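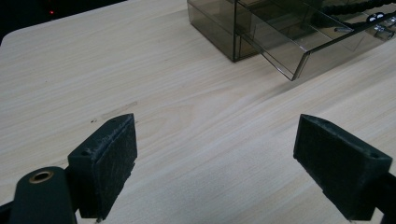 Nerkumby hand gripper: care and repair FAQ

Answers for people who look after a Nerkumby at their own bench. Last looked over Sat 5 July, when the pad section was rewritten after a run of emails that all said the same thing in different tones of voice.

Which parts wear out first?

The pads, by a long way. The felt on the inner faces does all the gripping and gets none of the thanks. The printed fingers behind it last for ages unless you drop the tool on a concrete floor, which everyone does in the first month.

The felt is fuzzy along the top edge. Is it finished?

Probably not. Fuzz is what felt does for a living. Trim stray fibers with small scissors and carry on. Change the pad when you can see finger through it, when a corner lifts, or when the top edge has frayed far enough to flop over the side.

How do I clean a pad?

Press a strip of masking tape onto it and peel. Do this until the tape comes away mostly bare. Please don't wash the pads on the tool. Water gets under the felt, the glue lets go, and you will be back here reading the next answer.

How do I replace one?

Open the jaws as wide as they go. Peel the old felt from the bottom corner, slowly, and scrape the leftover glue with something plastic. A credit card works, and a loyalty card for a shop you no longer like works just as well. Wipe the face, let it dry, and lay the new pad from the top edge down. Hold the jaws shut on a wooden block for an hour.

Change both sides. One new pad facing one old pad gives you a gripper with a favorite side, and small parts will twist as you close on them.

The Cabello pads are cheaper. Can I use those?

Yes. They come a little oversized, so cut them after sticking, with a fresh blade. The Prilari foam pads are another matter. They feel lovely for 50 cycles and then they feel like cake.

How tight should the finger screws be?

Snug, with a short driver held in two fingers. The body is printed plastic and the thread is only as good as the plastic around it. If you hear a creak, you have gone too far. If the screw then turns freely forever, you have gone much too far, and you need a new finger.

What about the pivots?

Each arm turns on a brass bushing. Leave it dry. We know you own oil and would like to use it, but oil collects dust and the dust ends up on the felt. Wipe the bushing with a dry cloth every 200 cycles, and check that the arm swings without a gritty feel. If it grinds, take the arm off, clean both surfaces, and put it back.

One finger sits higher than the other. Is that a fault?

Close the jaws gently on a flat block and look at the top edges. If they meet level on the block, all is well and you were holding the tool crooked. If they don't, loosen both finger screws, squeeze the jaws shut on the block, and tighten them again while squeezing. This takes 2 hands and preferably a third.

The grip slips on small screws. What am I doing wrong?

Usually dust. Tape the pads first. After that, check that they meet along their whole face when closed, and redo the alignment above if there is a gap. If you are picking out of a drawer, pull the drawer well out before you reach in. A finger that rubs the drawer wall will feel exactly like a weak grip, and we have had two tools mailed back for this.

What spares should I keep?

A set of pads, a few finger screws, one spare finger and one bushing. Keep them in a drawer of their own. Screws stored in a general hardware drawer become general hardware, and the one you need will be found in June holding up a shelf bracket.

How often should all this happen?

Tape the pads at the end of each day's work. Check screws and alignment once a week. With ordinary bench use, a set of pads should outlast your patience with the tape.

Can I print my own fingers?

You can. Print them solid, or close to it: 80 percent infill is the least we would trust. The files are on the Zusidton downloads page, under Legacy, although the part is current. We have asked about that.

Something broke that isn't listed here. Now what?

Write to the Zusidton repair desk and say which side broke, left or right, as seen by the person holding the tool. Send the broken piece as well as the tool if you still have it. Do not glue it first.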